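Notes for talk, breakfast on a small counter. Durdale community kitchen, January 2006. 13 slides, don't read them out.

Start before they sit down. Hi, Hicham Ouazzani, thanks to the Bozsik folks for the room. Phones off. Coffee is at the back, the good one is the left urn.

Slide 1. Title. Skip fast.

Slide 2. Why breakfast. Everyone does it half asleep. Worst meal for counter mess, biggest payoff if you set things out first. Ask: who here eats standing up? Wait for hands.

Slide 3. My old kitchen on Grultska Street. One counter, sink at one end, toaster on top of the fridge. Burned the same thumb all winter. Keep it short, last time this ran long.

Slide 4. The rule. Everything out before anything gets cut. Bread, egg, fruit, board, plate, tray. If it isn't out you don't need it. (Somebody will say salt. Yes ok, salt.)

Slide 5. Bread. Sandwich loaf is fine, stop apologizing for it. Slice goes on the plate first and waits there. People put it down on the counter, then pick it up, then crumbs. Toast or no toast, take a vote, move on.

Slide 6. Avocado. Halve it right before eating. Knife goes round the long way, twist, spoon out the pit. NOT the knife whack, I've driven someone to the ER for that. Squeeze of lemon or lime on the cut face slows the browning. Doesn't stop it.

Slide 7. Egg. Medium heat, lid on for the last minute if you hate flipping. Ruffled edge means the oil was hot enough, I like it, my sister sends it back. Slide it onto the bread, don't drop it. If it hangs over the side who cares.

Slide 8. Bowl or plate? I've come round to the wide bowl with a rim. Catches the yolk. Plate is better if your cutting into squares for kids. Pass the two samples around here, get them BACK.

Slide 9. The tray. Big point, slow down. A tray is a second counter. Put it in front of you, finished stuff goes on it, carry once. Rounded corners wipe out easier. The novelty ones are fine, mine has a cartoon on it too and I'm a grown man.

Slide 10. Boards. One for bread, one for wet stuff if you have the space. If not: bread first, fruit second, never the other way round. Soggy bread story if theres time. Ask for the worst breakfast they ever served a guest, take two answers max.

Slide 11. Prutix handout. Shopping list on the front, layout grid on the back. We printed 400 so take one for a neighbor. 

Slide 12. The two layouts. Leave up while they talk to each other, 8 minutes. Point at: lemons by the board, rack over on the right, bread up top. Then the egg one, tray right in front of the bowl. Ask what they'd move.

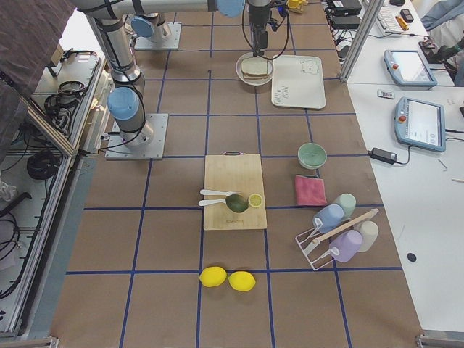
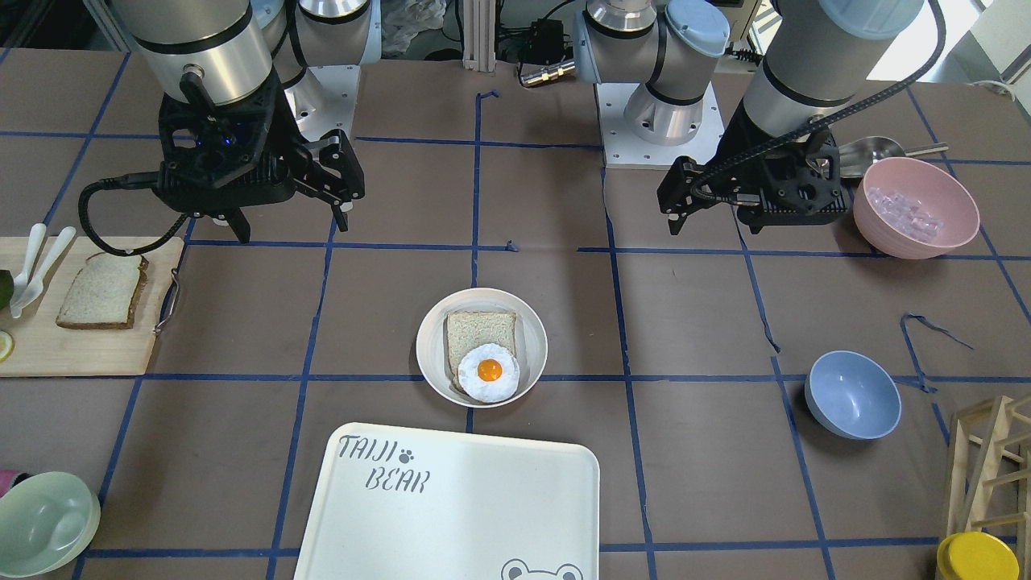

Slide 12: bread on white dishes, taped table, tray out in both.

Slide 13. Washing up. Board first, while the pan cools. Stand it on edge to dry, not flat. Cloth gets hung up, not balled in the sink. Questions. Room has to be clear by the hour, door code is 2597, chairs stacked agianst the back wall. Get the sample bowl back!!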